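Peg and board fit – how much slop do you leave?

Bench Projects > Boards, Jigs and Puzzles

tinshed_mo
12/02/2019
White task board, second go at it. Blue round knob near the top centre, blue peg over on the right, raised plates and cut-outs on the rest. Peg fit is driving me up the wall. How much clearance do you lot leave??
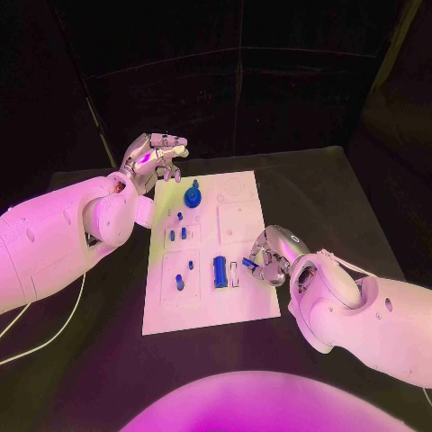

Othmane Shawky
Depends what the peg's for. If people are meant to pull it and put it back all day you want it looser than feels right on the bench. I went too snug on my first board and had to redo every hole. What's the peg diameter, and is the hole straight through or blind?

tinshed_mo
Blind. 12 mm peg, hole was meant to be 12.2 but I reckon it's closer to 12 and a bit of wishful thinking. Goes in nice if you're dead square. Come at it on a lean and it jams.

paddockgate
Chamfer. Put a chamfer on it. Both of them, the peg end and the hole. Fixed 90% of mine.

Othmane Shawky
Seconded on the chamfer, but he still needs to open the hole up. Blind hole plus tight peg and you've made yourself a little air pump. Drill a vent out the back, 2 mm is plenty.

tinshed_mo
Oh. OH. That's the spongy feeling then. I thought there was crud in the bottom, been at it with a pipe cleaner all arvo

kestrel_lane
Don't open it up! Everyone says go looser and then you get a board where the peg flops about and there's no point to it. The whole idea of a peg task is you have to line it up. Vent yes, chamfer a small one, leave the clearance alone.

paddockgate
Who's the board for tho. Matters a lot. Mine is at my dad's place, he does it with his bad hand after breakfast. If it's too fussy he just walks off and puts the cricket on.

kestrel_lane
Fair. Mine's a skills board for the teenagers' workshop, they should suffer a bit.

tinshed_mo
It's for the open day in Pulville in October, so anyone from little kids up. Board has to survive being mauled. So probably a touch looser, sorry kestrel

Américo Cardoso
What did you do about the knob? Mine always end up working loose. I turned a lovely big one, Gondska insert in the base, threadlocker, the works, and it was off in someone's pocket inside a week.

tinshed_mo
Knob's a wide disc type, little peg sticking up off the top side of it. Haven't had it come off yet but it's early days. Just a bolt up through the back and a nyloc.

Américo Cardoso
Nyloc might do it. Put a wide washer behind as well, otherwise it'll chew into the back of the board. Ask me how I know.

hobbs_k
Bit off topic but I'm not keen on blue for both. Everyone I've tested with goes for the same-coloured thing and tries to join them up. If the peg doesnt go with the knob make it another colour. I use yellow for anything loose and blue for anything that's bolted down.

paddockgate
Disagree, blue on white is dead easy to see. Yellow on white is rubbish for older eyes. Dad couldn't find the yellow one at all.

hobbs_k
Orange then. My point stands, loose parts one colour, fixed parts another.

Othmane Shawky
Orange is good. I wouldn't repaint just for that though, paint on a peg adds thickness and you're back to jamming. Do it in coloured stock if you can get it.

tinshed_mo
Hadn't thought of the colour thing. Might leave the knob and redo the peg, need to make spares anyway. How many spares is sensible

kestrel_lane
3 per hole. You will lose 2.

tinshed_mo
lol ok

Américo Cardoso
Also what size is the whole board? If it's a public thing it wants to not slide. Mine skated all over the table every time someone twisted the knob.

tinshed_mo
620 on the long side. Slides a bit yeah. Was going to stick rubber feet on but then it rocks, my feet are never the same height

paddockgate
Drawer liner. The grippy mesh stuff. Cut it a bit smaller than the board so it doesn't show, done. Costs nothing.

hobbs_k
Liner goes horrible after a few months, leaves a pattern on the tabletop, esp a dark one. Clamp it.

kestrel_lane
Clamps get in the way of hands. Two dowels into the table if you own the table.

tinshed_mo
Do not own the table. Liner it is

Othmane Shawky
What about the edges of the raised plates? Easy to forget. Break every one of them, a quick pass with 180 grit. People drag their knuckles along those when they reach for the low stuff.

tinshed_mo
Did the top faces, not the inside of the cut-outs. Good shout, will do tonight

Américo Cardoso
How are the plates on, glue or screws? I used Filleck glue on mine and had two lift. Went back to screws from underneath.

paddockgate
Never had a problem with Filleck. Did you scuff both sides first?

Américo Cardoso
One side :(

paddockgate
Well there you go

tinshed_mo
Update – drilled the vent, opened the hole with a reamer I borrowed from the bloke at Leitão, chamfered peg and hole. Peg drops in from a fair lean now and no more sponge. Knob's had its big washer. Still have to do the insides of the cut-outs, ran out of 180.

kestrel_lane
What did you end up at on the clearance?

tinshed_mo
12.4ish. Don't yell

kestrel_lane
Bit sloppy for me but it's your open day. Run it in before you decide, somebody on here reckoned theirs had done over 4,000 cycles and the hole had worn egg shaped.

hobbs_k
That was me, and it was a softer board. Turn the peg end for end now and then, helps a bit. And do the spares in orange!!

tinshed_mo
Ordering orange rod now. Will put the drawing up once I've measured the new peg properly, callipers are in the other shed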